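# T-shirt folding

T-shirt folding is the household job of turning a flat, floppy cotton T into something that will sit in a drawer or stand on a shelf. I've been looking after this entry on our little home-skills wiki for a few years now, and it's easily the one I get the most mail about (people have *opinions* about sleeves). I've tried to keep it fair to all the methods, though you'll probably work out which one I use at home.

## The basic idea

Every fold I know of does the same two jobs. First you bring the sides in, so the shirt becomes a long strip as wide as you want the finished parcel to be. Then you shorten the strip by halving it, folding it in thirds or rolling it. The sleeves get tucked back on themselves somewhere along the way, and the collar usually ends up on top or at one end so you can tell which shirt is which.

A T-shirt is awkward because it isn't really a rectangle. The neckline dips, the sleeves stick out on an angle and the side seams on a cheap shirt tend to twist after a few washes. If yours has twisted, fold to the shape of the cloth and ignore the seams, or you'll be there all arvo.

## Common methods

**The shop fold.** Shirt face down, sides in to the middle of each shoulder, sleeves back, then hem up to the collar. Flip it and the front shows. Retail staff often do it round a folding board, and it gives the neatest edges of the lot.

**The thirds fold.** Same start, but the strip is folded in three so it stands up by itself in a drawer. This is my pick for everyday shirts - I can see every colour without digging.

**The pinch fold.** Lay the shirt flat on its side, pinch at the shoulder and halfway down, cross one hand over, lift and shake. It looks like a magic trick! Alaric Kasprzak, who edits the ironing pages, swears it's quicker than anything else once you've got it, and he's right, but it took me most of a September to get it to come out straight.

**The roll.** Good for suitcases and footy bags. Fold the sides in, then roll from the collar down so the hem ends up on the outside.

## Choosing a surface

A bed is the usual place and it's a pretty ordinary one, to be fair. The doona sinks under your hands and the shirt sinks with it. A kitchen bench or a plain table is far better, as long as it's clean, because you can smooth the cloth out with your palms and slide the shirt about to square it up.

Colour helps as well. A bright shirt on a white tabletop shows up every edge, so you can spot a corner that's wandered or a lower fold that's sagging towards you. I like to put the collar end at the far side of the table and work with the hem nearest me. It doesn't need to be perfect, either. A rough rectangle with the neck at the top will stack perfectly well. 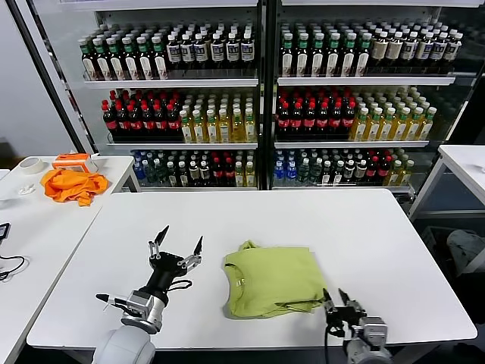
## Fabric and size

Thin jersey slips around and wants a light touch. Heavier cotton holds a crease but makes a fat parcel, so I'd fold it once less. Sports shirts in polyester are the worst, they just slowly open up again while you watch, and I roll those.

Kids' shirts only need halving twice. For very big shirts, bring the sides in further so the strip stays narrow. Faisal Khattak wrote to say he measures his drawer first and makes every parcel 300 mm long, which sounded over the top until I tried it in our deep bottom drawer.

## Storage

Flat stacks suit open shelves, but keep them low - pull one from the bottom of a tall pile and the whole thing goes over. Standing parcels suit drawers. Leave enough room to get your fingers in between, otherwise you drag out three shirts to reach one.

## Still to add

- A proper section on long sleeves
- Singlets, which have their own page but it's very short
- Whether folding inside out helps protect printed fronts (I've had letters both ways and haven't made up my mind)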